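How to Sort a Mess of Little Bottles Into Trays and Bins

At some point, anyone who paints, dyes, glues, frosts cookies or does whatever it is Calum Hepburn does in his garage ends up with a great many small bottles. They breed in drawers. They migrate to windowsills. I cleared out my own hobby corner in May and counted 149, of which 39 had dried into something you could resole a boot with.

What follows is the method I've settled on after several worse ones. It takes an evening, a flat surface, and containers you probably own already.

What you need

A table or workbench you can have to yourself for a few hours
A shallow tray with a rim
A deeper bin, see-through or nearly so
A damp rag and a dry rag
A fine permanent marker and plain white labels
A desk lamp, if your eyes are the same age as mine
A pin or a length of thin wire
A trash bag, and the will to use it

Step 1. Get everything out

All of it. The ones in the drawer, the ones behind the other ones in the drawer, the one in your coat. The temptation is to do a shelf at a time and call it progress. I did that for years, and what I had at the end was four bottles of the same red on four different shelves, each of which I believed to be my only red.

Put a sheet of newspaper at one end of the table for anything sticky. Something will be sticky.

Step 2. Cull

Pick up each bottle and tilt it slowly. If the contents move, it stays for now. If they don't, give it a shake, then ten seconds of your sincere attention, then let it go. Thinner will bring some things back, and if you're the sort of person who enjoys that, set those aside in a group. Flora Baxter keeps a whole shoebox of bottles she is going to revive. The shoebox is older than her car.

Check what your local trash service wants done with the rejects before you bag them. Craft acrylics and food coloring are one thing. Inks and solvents may need a trip across town, and you may as well make it once.

Step 3. Clean the nozzles

Wipe each cap with the damp rag, then the dry one. Squeeze bottles with a pointed tip clog right at the end, where a pin will clear them. Droppers clog lower down, where a pin will merely annoy them, so take the top off and soak it in warm water while you get on with the rest. Keep the tops in the order you took them off. I did not, once, and there is a bottle of Darkent green on my shelf that has dispensed a faint purple ever since.

Step 4. Sort by shape first

This is where I part ways with most advice. People want to sort by color right off, because it looks wonderful and you can photograph it. Then you put a fat round bottle next to a skinny one and a short one, and the whole rainbow falls over the first time you open the drawer.

Shape first, then. Tall squeeze bottles go with tall squeeze bottles. Small droppers go with small droppers. Anything with a rim wider than its base gets a spot of its own and some sympathy. Once the shapes are together you can fuss over color within each group as long as you like.

Step 5. Match the container to the bottle

Tall bottles want a deep bin, because the walls hold them upright. Short ones vanish in a deep bin, and you'll be fishing for them with two fingers like pickles. They want the shallow tray. A raised rim is enough to stop them at the edge, and you can read the labels from where you sit.
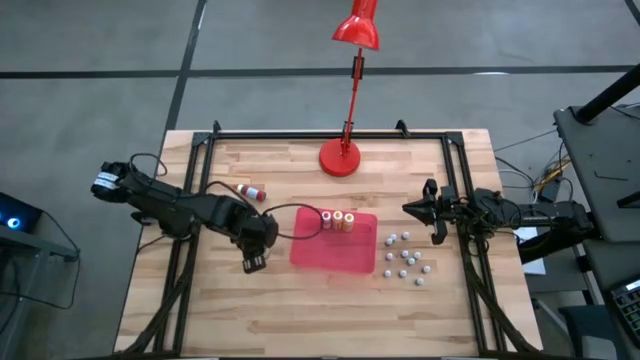
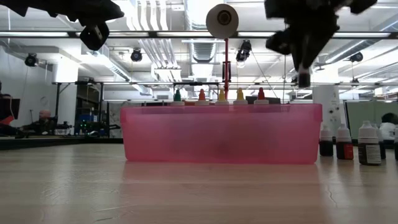

Fill from the back. If you start at the front, every bottle after that has to be lowered in over the others, and you will knock them down, and you will say things. Put the first row along the rear edge of the tray, standing side by side, and work toward yourself.

In a bin, check that the caps clear the rim. Caps are how you'll recognize the bottles once they're in there, so a row of different-colored tips poking up over the edge does most of the work of a label. If all your caps are white (Movden, I am looking at you), put a dot of the contents on top of each and let it dry.

Step 6. Label the side you'll see

Write the color or contents and the month you opened it. Use plain words. "Dark red" will mean something to you in two years. "Autumn Regret" will not, even if that's what the manufacturer printed.

For the tray, labels go on the front of the bottle, facing you. For the bin, put a smaller one near the shoulder, as high as it will stick. Then put one on the container itself. Davina Forsyth labels hers with what's in it; I label mine with what isn't, as I'm forever looking in the wrong one.

Step 7. Leave a gap

Don't pack a container full. I leave room for 5 more in each, on the theory that I will buy them whether there's room or not. A full bin also grips its bottles, so that pulling one up brings its two neighbors along for the ride.

If you've got leftovers that don't fit, start another container. Do not start a "misc." I had a misc. It was 9 inches deep, and I never found the bottom.

Step 8. Put it where you'll use it

The tray lives on the bench. The bin can go on a shelf at elbow height, or lower if what's in it leaks. Keep both out of direct sun, and keep anything that freezes out of the garage in winter, a point Calum has now had explained to him by the inside of his garage.

If you store a bottle on its side, check the cap, then check it again, then stand it up. A cap that seals beautifully upright is under no obligation to do so lying down.

Common troubles

Bottles slide when the tray is carried. Line the bottom with a piece of rubbery shelf liner, cut a little small so the corners don't curl.

The bin bows outward. Too much weight. Split it into two.

Somebody keeps putting things back in the wrong place. Live alone, or use color-coded stickers. Struan Mowat tried the stickers and reports that his kids peeled them off and put them on the dog.

Droppers drip after sorting. Usually the top was screwed on over a bit of dried gunk. Wipe the threads and try again, and if it still drips, stand it in a jar lid and use it up first.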